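Exporters Take a Longer View of Exchange Risk

4 min read

For the mid-sized manufacturers of the Ludach valley, exchange rates were once a matter for the accounts office. A year of uneven trading has moved the subject to the boardroom.

Sayegh, an advisory firm that works with exporters across the region, surveyed 562 companies this autumn. It found that 53 percent now fix the rate on at least part of their overseas income, compared with 39 percent a year earlier. Most use forward contracts, which set a price today for currency to be delivered later.

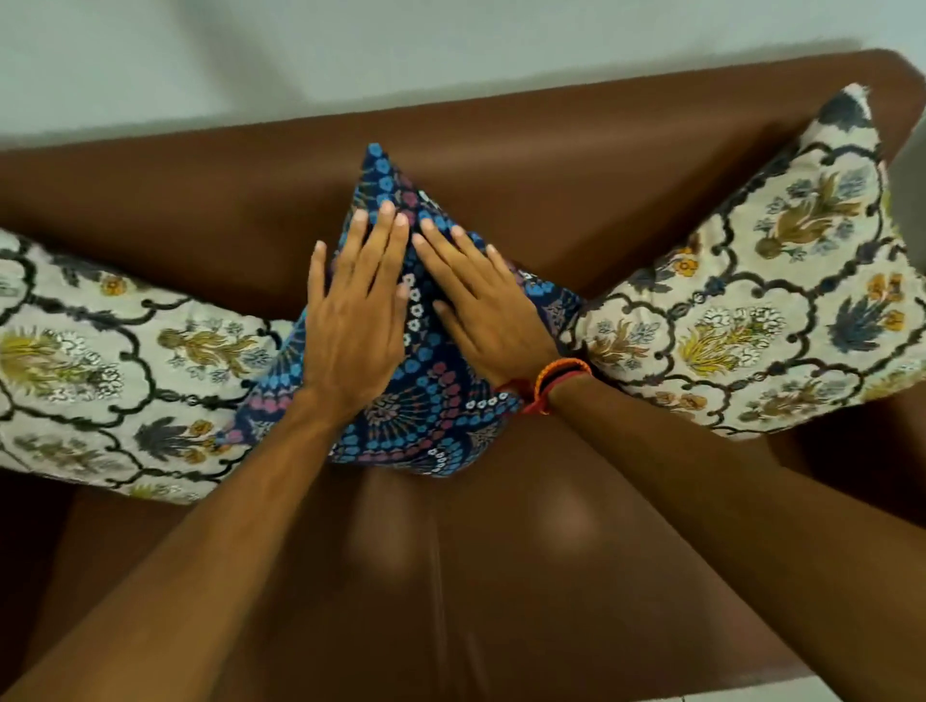
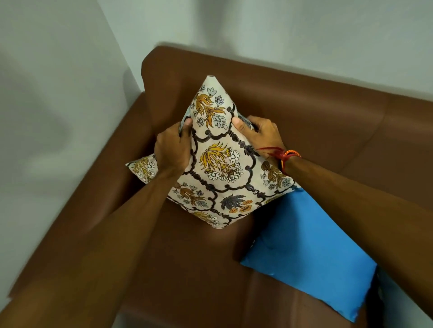
A brown sofa with cream cushions.

Zutus, a furniture parts supplier, began covering its foreign invoices in November. The company accepts that it will sometimes miss a better rate – a cost it regards as reasonable for knowing its margins in advance.

Geromness, a smaller firm, has chosen shorter contracts and reviews its position every week of the year, all 52 of them. Its management intends to keep that arrangement until order volumes are easier to predict.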